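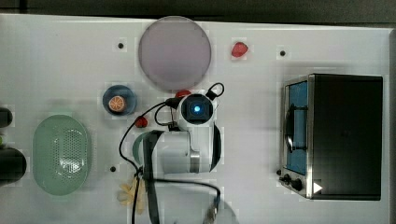
俯视机位，盘子、滤盆、草莓和烤箱都在台面上

**Gido 桌面套件到底值不值得续租？顺便求教俯视画面和线缆的问题**

发帖人：灶台边的老宋

各位好，先给大家道个歉，这帖子会有点长，我这人打字收不住，怕漏了细节你们没法判断，所以干脆都写上。

情况是这样的：我们是个很小的工作室，给做厨房用品的客户做抓取测试，就是看看他们的盘子、碗、滤盆之类的东西，机械臂拿起来顺不顺手，放进烤箱或者摆到别处行不行。以前都是借别人的设备，排队排得人心焦。六月份的时候我们从 Tukelness 租了一套 Gido 桌面套件，包括一条臂、手腕上的传感器模块、俯视摄像头、一块带安装孔的白色台面，还有他们那个叫 Sqalli 的云服务，录下来的操作会自动传上去，他们的人帮忙做标注，再把训练好的策略发回来。租金是一个月 3,000 元，Sqalli 的基础额度是含在里面的，超过额度另外算钱。

先说好的，免得大家以为我是来骂人的。安装真的省心！我一个平时连书架都装不直的人，照着说明书一个下午就把臂立起来了，台面上的孔位和底座对得严丝合缝。手柄遥操作也跟手，我们工作室年纪最大的同事（她以前是做面点的）练了一会儿就能稳稳当当地夹起一颗草莓，把我们几个年轻的都比下去了。客服态度也很好，晚上发消息也有人回。

现在让我犹豫的有这么几件事：

第一件是遮挡。俯视摄像头在正上方，臂一伸到桌子中间，底下的东西就看不全了。帖子开头那个画面就是典型的情况，臂下面压着一只浅绿色的碗，只露出一道弧形的碗沿，旁边红色的小东西也被挡掉一部分。盘子和滤盆倒是清清楚楚。我不知道这种画面拿去训练，会不会越训越糊涂。

第二件是线。模块上出来的黑色线缆绕一大圈，往右上甩一截，又顺着臂的左边垂下来，一直拖到桌子下沿。我总担心它哪天把小碗带翻，或者被烤箱门夹住。说明书里只写了一句“请妥善整理线缆”，怎么算妥善，一个字没有。

第三件是画质。放大看物体周围有一格一格的压缩痕迹，草莓附近特别明显。草莓这么小，本来就占不了多大地方，再这么一糊，我怀疑标注的人都分不清边缘在哪儿。

第四件就是钱。销售那边劝我们从月租升到年租，还推荐加一个叫“代采”的服务，由他们在 Drornska 的场地按我们的任务单替我们录 3,000 条示范。我们自己到现在正经录下来的只有 46 条，说出来怪不好意思的。听上去代采是雪中送炭，可他们那边的台面、灯光、烤箱跟我们的都不一样，录回来能不能用在我们这张桌子上，我心里一点底也没有。

麻烦用过这套东西的朋友指点一下：续租合适吗？代采要不要买？遮挡和线缆你们是怎么处理的？先谢谢大家了，哪怕只回答其中一个小问题，我也感激不尽！

补充（2025年8月3日）：有朋友私信问我们的任务有哪些。主要是两类，一类是把水果放进碗里或者盘子上，另一类是开关烤箱门并往里面放东西。后一类还没怎么开始录，心里发怵。

---

**半碗米饭**

续啊，为什么不续，一个月 3,000 又不贵，你去打听打听别家的价格。线拿扎带捆一下就好了。

代采没买过，不了解，不过我觉得数据这种东西多多益善吧。

另外问一句，楼主那个薄荷绿的滤盆好夹吗？我在想要不要给我们这边也弄一个，中间都是小孔，感觉爪子有地方借力。

> **灶台边的老宋** 回复：谢谢你！滤盆我们是夹边沿的，那一圈边比较光滑，力气小了会打滑，要夹得深一点。从孔那里借力我们没试过，孔太小了，估计指尖伸不进去。

---

**Abdelilah Abdel Rahman**

老宋你好，我中文是后来学的，有写得别扭的地方请多包涵。我们用 Gido 的时间比你长一些，任务也很接近，也是摆餐具、开小家电这一类，所以你写的每一条我读着都像在读自己的工作日志，忍不住要多写几句，你泡杯茶慢慢看。

先讲遮挡，我觉得这是你最不用发愁的一条。俯视摄像头看不到臂底下的东西，这是机位决定的，换哪一家的套件都一样。重要的是别让它成为唯一的眼睛。你手腕上那个亮蓝灯的模块，请先去 Sqalli 的项目设置里看一眼，腕部视角有没有勾上“参与训练”。我们刚开始用的时候默认是只录不训，录了好久才发现，心疼得不得了！勾上以后就有 2 路画面互相补，臂压住碗的时候，腕部那一路往往看得还不错。如果还嫌不够，可以在台面侧边自己加一个普通的摄像头，Sqalli 是接受外接画面的，只是时间戳要在设置页里手动校一次，校完录一段拍手的动作对一对。

还有一个不花钱的办法：录每一条之前，先让臂退到桌子边上停一停，让俯视摄像头把整张桌面看全，然后再开始动。这样每条示范的开头都有一个没有遮挡的画面，对训练很有帮助。等到臂伸过来盖住碗的时候，策略至少“见过”碗原来在哪里。你看的那个画面如果是操作中途的，那很正常，如果是一条示范的第一帧，我建议把起始姿势改掉。

再讲线缆。楼上的朋友说用扎带，方向是对的，可是请千万不要从头到尾捆死。手腕要转，线捆死了转到头会扯接头，接头在保修里算“人为损坏”，我们为这个跟 Tukelness 来来回回写了好多封邮件，最后各退一步，他们出零件，我们出运费。我们现在的做法是这样：

- 从模块出来的那一段保持松弛，让手腕先慢慢转到两头的极限，看线还有没有余量，再决定第一个固定点放在哪里；
- 固定点用魔术贴，不用塑料扎带，调整的时候不必剪；
- 线沿着臂走，到底座附近再往外引，尽量别让它从桌面上横过去；
- 每次开工前手动带着臂走一遍开烤箱门的轨迹，眼睛只盯着线，别的什么都不看。

最后这条对你特别要紧，因为你马上要录开门的任务。你的烤箱放在右侧，门朝左，朝着桌子中间，机械臂去拉门把手很方便，可是门一旦打开，占掉的正好是臂和线活动的地方。我会把盘子和小碗再往左边挪一挪，给门留出位置。烤箱本身也建议固定住，我们用防滑垫垫在底下，台面上那些安装孔也可以利用起来，装两个小挡块顶住它。空的小烤箱分量不大，臂一拉门，整台跟着走，前面录的位置就全白费了。

画质的问题，你的怀疑有道理。Gido 默认上传的是压缩过的视频，为了省流量，压得挺狠，小的东西周围很容易出方块。设置里有一项叫“本地保留原始画面”，打开之后本机硬盘会多存一份，标注的时候可以选择用原始画面来标。缺点是硬盘吃得飞快，记得配一块大一点的。至于训练用哪一份，我们的经验是和实际运行时看到的保持一致就好。运行的时候如果策略看的是压缩后的画面，训练也用压缩后的，反而比较稳。我们试过混着用，效果忽高忽低，后来就不敢再混了。

然后是你最关心的钱。月租续不续，我觉得可以续，但年租先别急着签。你们目前录了 46 条，而且烤箱那一类几乎没开始，这个阶段最大的瓶颈在自己的录制节奏上，租多久解决不了它。按月续着，定个小目标，先把水果放碗里这一个任务扎扎实实录够，让 Sqalli 训一版出来，在你自己的桌子上跑一跑。跑得怎么样，心里就有数了，那时候再和销售谈年租，底气也足得多。

代采服务我们买过，所以可以讲得具体一点。Drornska 那边的团队人很认真，任务单写清楚的部分，他们做得很规矩，交付的表格也整齐。但是任务单没写到的地方，他们会按自己的习惯来。我们当时没写盘子要放在什么范围里，结果交回来的数据里盘子老老实实待在差不多同一个地方，策略学会的就是去那个地方伸手，盘子挪开一点它照样往老地方去，看得人又好气又好笑。这件事责任在我们，任务单太马虎了。所以如果你真的要买，下面几样请一定写进去：

- 每个物体允许摆放的范围，最好画一张台面草图，连安装孔的位置一起标上；
- 烤箱的朝向和门开到什么程度；
- 餐具的颜色和材质，能寄样品就寄样品，你的盘子是偏灰的淡紫色，碗是深蓝色，放在白台面上和他们场地里常用的那些看起来差别不小；
- 灯光，你的影子是灰灰软软的那种，请他们也不要用很硬的直射灯；
- 失败的示范怎么处理，是删掉，还是单独归一类留给你。

另外，一上来就买 3,000 条太多了，我不建议。可以跟销售商量先做一个小批次，网页上没有写，可是我们问了，他们给了。小批次拿回来，和自己录的混在一起训一版，跟只用自己数据训的那一版比一比，放在同样的桌子、同样的摆法下面跑。好多少，一看便知，再决定后面的量。合同里还请注意一下数据归谁，我们那份的标准条款写的是双方都可以使用，如果你的客户对新品保密有要求，要提前说，他们有另外一种条款，价格会高一些。

最后讲点套件的不足，免得你觉得我是来帮他们卖东西的。手腕模块用久了会发热，热了以后我们这台的图像会偏色，所以录一阵就歇一歇。夹爪的指垫磨损也比宣传页上写的快，夹光滑的滤盆和盘子时尤其看得出来，建议多订一副备着。Sqalli 的网页在任务多的时候很慢，翻页要等，我们同事都养成了趁它转圈去倒水的习惯。

你那位做面点的同事真让人羡慕，手稳的人录出来的示范干净，训练省很多力气。可以的话，软的东西都请她来录。祝你们顺利，有进展了请回来写一写，我很想知道开门那一部分录得怎么样！

> **灶台边的老宋** 回复：太感谢了，您这哪是回答，简直是一本手册！我刚去设置里看了，腕部视角果然没勾上……之前那些条我先去问客服能不能补训。魔术贴已经下单了，烤箱今天就去垫。代采我决定先问小批次的价钱。

> **Abdelilah Abdel Rahman** 回复：可以补训的，只要当时录了就还在。让客服帮你“重建任务”，不要自己点“重新上传”，那个会占用你的额度。

---

**小满不满**

补充一点楼上没提到的。开关烤箱门和放水果，最好在 Sqalli 里建成两个独立的项目，别塞在一个里面。我们一开始图省事全放一起，后来想单独重训开门，得一条一条往外挑，挑得眼睛都花了。

续租的话，注意账单日。我们那份是到期前自动续的，想停要提前在后台提交，过了日子就得再交一个月。楼主去“合同与账单”那一页看看自己的是哪天，记在日历上。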